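Rugs are back at Clinley, and we couldn't be happier!

Our fall floor is open upstairs with 161 rugs to walk on (shoes off, please, it's the best way to choose). The new Brevine wool range is the one we keep going back to -- thick, soft underfoot, and in deep greens and rusty browns that warm up a plain living room right away.

Not sure about size? Go bigger than you think. A rug that slides under the front legs of the sofa pulls the whole seating area together, and 40 inches of extra length can change how a long room feels. Bring your measurements and a cushion or a curtain sample, and we'll happily lay out as many as you like.

The upstairs floor stays open until 2 in the afternoon all through November.
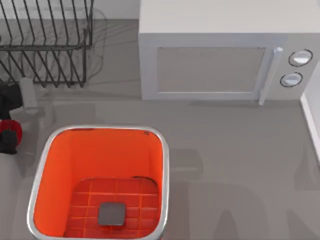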